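Felard Washroom Rule Set for Service Robots, second edition

I bought this in September to replace the house rules we had been using for robot cleaning work, which were a page and a half and mostly said "be careful." Felard sells it as a binder with 18 cards and a file you can edit. It cost me 100 dollars. Camow has a cheaper one, but it was written for floor scrubbers and has nothing on arms or hands.

The cards are in 3 groups: before the job, during the job, and after the job. The wording is short and clear. The card on stopping the robot is the best of them. It says who may stand in the room, where the stop button has to be and what to do if the robot is leaning on something when you press it. Our old rules skipped that last part.

The after-job cards are weaker. They tell you to wipe down "all contact surfaces" and leave it there. Diekmann's cleaning guide goes joint by joint, and I ended up copying that part out and keeping it behind card 14. Felard also assumes you have a separate set of hands for washroom work. If you don't, you need to write your own rule for what the hands can touch next.

The binder rings are poor and two cards tore at the holes. I moved everything to a Condon ring binder and have had no trouble there.

Card 9, on two-handed work, is the one I would pay for again. It gives each hand one job, with the brush hand kept to the end of the handle and the other hand used only for support, on the outside of the toilet. Lid and seat go up before the brush goes in. In the photo the lid and seat are up, one hand is against the side of the toilet, and the gripper has the brush by its end at the rim of the bowl, so those points are easy to check. What card 9 leaves out is cables. There is a thin black one looping out from the wrist on the support side, and I would like a line about keeping loops like that clear of the bowl and the seat hinge. I wrote one in by hand - the margin is wide enough.
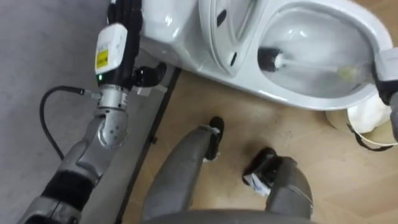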